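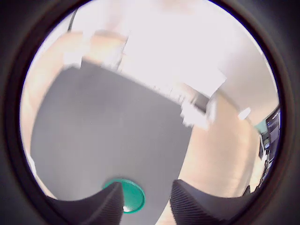

The Quiet Pleasure of a Good Table Mat

I came to table mats by way of a ruined table. It was a pale one, beautiful in the showroom and a magnet for trouble at home, and within a month it had a ring from a coffee mug, a scratch from a pair of scissors and a patch of glue that I still cover with a fruit bowl. A neighbor in Trirkville handed me a spare gray mat over the fence, the big plain kind, and I have been slightly obsessed ever since!

A large mat changes how you use a table. Lay one down and you suddenly have a place where things happen: the sewing, the stamps, the seed packets, the radio with its back off. Roll it up and you have dinner. In a small home where one table does the work of three, that little switch feels wonderful.

Color matters more than I would have guessed. I tried a cream mat first (lovely, hopeless) and then a black one, which showed every crumb and swallowed every dark button I dropped on it. Gray is the one I keep going back to. Put something green or red on a matte slate gray and it fairly glows. You can find a jar lid, a spool or a stray bead at a glance, and there's no glare bouncing back at you from a lamp.

The matte part is worth being fussy about. Shiny mats are easy to wipe, and I do own one for painting, but under a bright window they are tiring to look at. Small flat things slide on them too. If you can, take a coin or a lid along to the store and give it a gentle push. It should stay more or less where you leave it.

Then there's the shape. Straight edges are best if you like to line things up, and they sit nicely along the side of a table. Rounded ones are kinder to sleeves and less likely to curl. At the craft market in Villanueva last September I saw mats cut in every outline you can think of, including one like a guitar, and I came home with a long, narrow one that fits my windowsill perfectly.

How big should you go? My favorite measures 800 by 578 millimeters, an odd size that a seller at the market was clearing out, and it leaves a good strip of bare wood on every side for a cup and a notebook. I like that border. A mat that covers the whole table is just a tablecloth with ambitions, and you end up resting your tea on your work.

Prices are all over the place. I paid $29 for mine. The Alel shop in Clukholm stocks a much thicker one at $82, and I have gone in twice to stroke it. It lies dead flat straight out of the tube, where mine needed two nights under a stack of cookbooks.

Care is easy. Shake it out the back door, wipe it with a damp cloth, and let it dry before you roll it. Roll it with the working side facing out, so the edges bend down toward the table when you open it again. Keep it away from the radiator. And stash a little lid or saucer with it for pins and screws; mine lives on the mat from breakfast until the table has to be a table again.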